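Still packing the bag myself

My sister wants to know when she can stop packing school bags. She asks me because I write this blog, and because last fall I told her the answer was "not for a while" and she took it as a challenge.
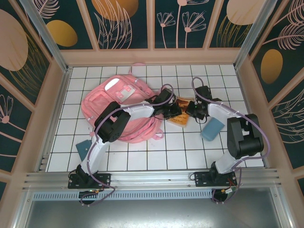

Deividas Laur wrote in the comments on my last post that I'm moving the goalposts, that two years ago I said two arms couldn't share a table without hitting each other, and now that they can I've started complaining about speed. Fair enough. I did say that, and I was wrong about it. Two arms working over the same few inches of table is a hard thing and I don't want to wave it off.

But his comment skips over what the chore is. Putting a booklet in a backpack sounds like one job. At my kitchen counter at seven in the morning it's more like fifteen, and most of them happen before anything goes in the bag. You find the bag. You pull it upright and it slumps. You hold the mouth open with one hand, except the lining has folded over on itself, so you stick your whole forearm in and push. Then the booklet catches a corner halfway down and you wiggle it without thinking. I've never once thought about the wiggle. Somebody has to teach a machine the wiggle.

Cloth is what gets them. I keep saying this and people keep sending me videos of robots stacking blocks. A block stays the shape it was when you last looked at it. A backpack with its straps spread out on the table is a different object every time you touch it, and a strap is just the right size to get pinched along with whatever you were trying to pick up. Then there's the flat stuff. Try lifting a card off a tile floor with a pair of kitchen tongs and let me know how it goes. I tried it. I ended up sliding the card to the wall and scraping it up from there, and I was pretty pleased with myself.

Hatice Tatlı sent me a long email in April about her shop, where they pack order kits by hand. She had a quote from an outfit called Skekent for a two-armed station. Their sales sheet claimed 845 kits out of the box before the first one needing a person to step in. She asked what was in those kits, and the answer was boxes. Her kits are drawstring bags. They ran a trial with her bags for one afternoon and she got 60 kits done, with somebody standing next to it the whole time. Her slowest packer does more than that before lunch and also answers the phone.

I don't think Skekent lied. I think boxes were what they had, and the number is probably real for boxes. My gripe is that the number travels and the boxes don't. By the time it gets to my sister it's "robots can pack now."

What would change my mind? I'd like to see a bag the machine hasn't met before, dropped on the table any old way, with the zipper shut. Stuff to go in it that's thin, floppy and slippery. An hour of that with no cuts in the video and nobody reaching in. It can be slow! I'm slow. If it takes ten minutes a bag but does it overnight while everyone's asleep, my sister will buy two.

Erdal Saraç thinks we'll see that within a couple of years, and he's been closer than me on a few of these. I've got dinner riding on the other side. In the meantime she's bought hooks for the hallway and told the kids the bags are their problem now.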